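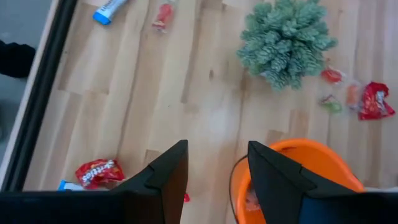
**Karkport Neighbourhood Fund: interim report to the funder**
Grant holder: Flultden Community Association
March 11, 2018

The Association is pleased to report on the first half of the grant period. The award supports three strands of work: the seasonal events programme, the weekly lunch club at Allwood Hall, and repairs to the hall roof.

## Seasonal events

The autumn programme closed in October with a family evening at Allwood Hall. Attendance was 397, against 613 for the whole autumn season. Entry was free to residents of Flultden and Karkport, and a charge of £1 applied to all others. Takings were paid into the events account and will be used for the summer fair.

The evening ran later than the hire agreement allows. The hall has agreed to a later finish this year at no further cost.

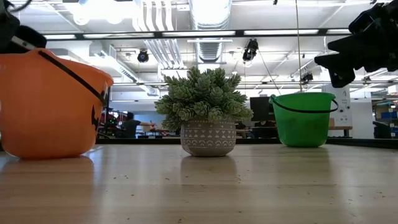 *Orange candy pail and potted succulent on a light wooden table.*

Feedback forms were returned by 56 households. Most asked for more seating and for an earlier start for children under five. Several found the car park poorly lit. The Association has written to the parish about the lighting and awaits a reply.

## Lunch club

The lunch club has met every week apart from the Christmas break. It now has 40 regular members, and a short waiting list has been opened. Meals are supplied by Acuña Catering under a one-year agreement, which falls due for renewal in the summer. The supplier has given notice of a small rise in the price per meal. This can be met from the present budget until the agreement ends, but not beyond it.

Transport remains the main difficulty. The minibus is shared with two other groups, and members living on the Karkport side have at times had to be collected after the meal has begun. A revised rota is being tried.

## Roof repairs

Work on the north slope is complete and has been signed off. The south slope was delayed by frost and the contractor has asked to return after Easter. No additional payment has been requested. A bucket is still needed in the rear corridor during heavy rain.

## Spending and next steps

Spending on events and the lunch club is in line with the agreed budget. Roof spending is behind schedule for the reason given above, and the Association asks the Fund's consent to carry the unspent sum into the next quarter. A revised budget sheet will be sent separately, together with the contractor's final quotation for the gutters.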